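Recording a bag-handling task with the Onda two-hand kit

These notes cover the Onda handheld gripper kit as supplied on hire by Ulach. They assume you have unpacked it, charged it and installed the Cuypers desktop software. If not, do the setup page first.

1. Clear the table and put the bag flat on it, front pocket up. A plain backpack is a good first object. Anything shiny or see-through can wait until you know the kit.

2. Fit the chest unit and tighten the strap until it stops swinging when you bend forward. Run the thin black cable down your side and away from your feet.

3. Pick up both grippers and hold them in front of you, side by side, marker cubes in clear view. Stay like this for 10 seconds. The software uses the cubes to work out where each hand is, so keep sleeves off them.

4. Press record in Cuypers and start the task. Move at an ordinary pace. Close the fingers on fabric or a strap — zip pulls are hard work with these tips and best left for a later session.
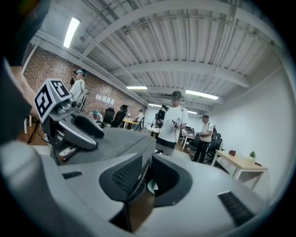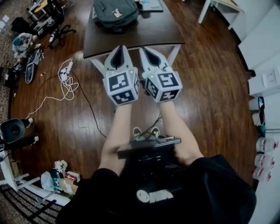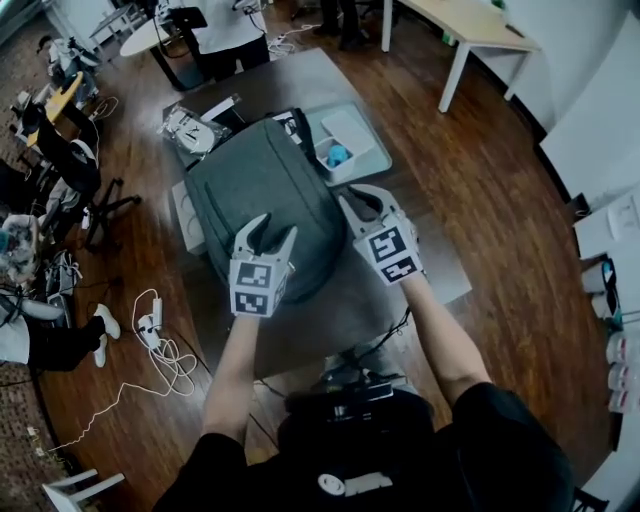
Two of the views look down past the wearer's arms; the first was taken from a gripper.

5. At the end of each take, bring both grippers back to the starting position and hold still before you stop the recording. Cuypers drops any take without a clean finish.

6. Put the bag back where it started, or turn it a little if you want variety. We do 25 takes, then rest. The grippers feel light at first but your wrists will notice.

7. Copy the takes across before you switch anything off. A set of 36 took us most of a lunch break over the office network, so use the cable if you can.

If one hand drifts in playback, wipe that cube with a dry cloth and repeat step 3. If it still drifts, the cube may be loose on its mount. The screws are the small Plultberg type and the driver is in the lid of the case.

Hire is 536 a month, with spare finger pads charged separately.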